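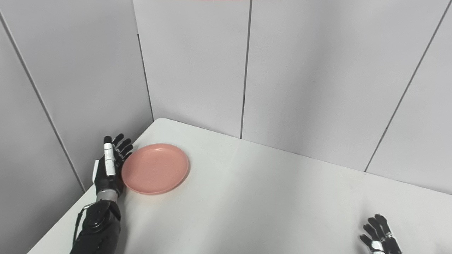

Re: Trelora hand kit, worth 2,000 a pair?

tekmont_dave wrote:
One pink plate on a bare table. Left hand right up by the rim, right hand miles off. For that money I'd want to see it do the washing up.

asuka_sekiguchi wrote:
Bit unfair. Plates are awkward, low rim and not much to get hold of. I've had the kit since September and it copes with mine.

tekmont_dave wrote:
Copes how? Lifts it, or shoves it about?

asuka_sekiguchi wrote:
Lifts, most goes. Slips on glass.

pilchard318 wrote:
"Most goes" isn't a spec. And does the 300 service plan cover that cable on the forearm? I'd snag it by Tuesday.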